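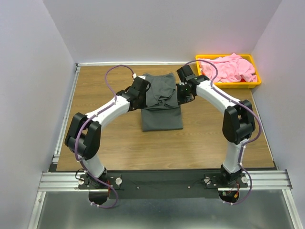 Customers in Tescombe still tell us they never learned to fold a T-shirt so that it fits the drawer, and one asked if we could just come round and do the lot.

We don't do home visits, but folding is most of what we do at Waro Laundry. We opened in May with 2 rooms on Belmonte Road and now look after the clothes of 51 households. Washing is done at the front and folding at the back.

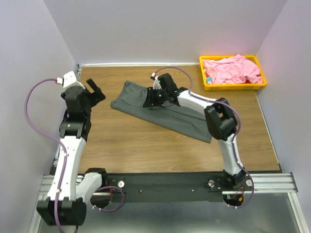
Shirts and tops are folded flat into a rectangle, sleeves tucked in. Towels are folded in thirds. Socks are paired if both turn up. Each order goes home in a paper parcel with the name on top.

A Lamis bag holds 19 T-shirts and is ready the next day. Bedding takes longer.

Prices last changed 17/06/2026.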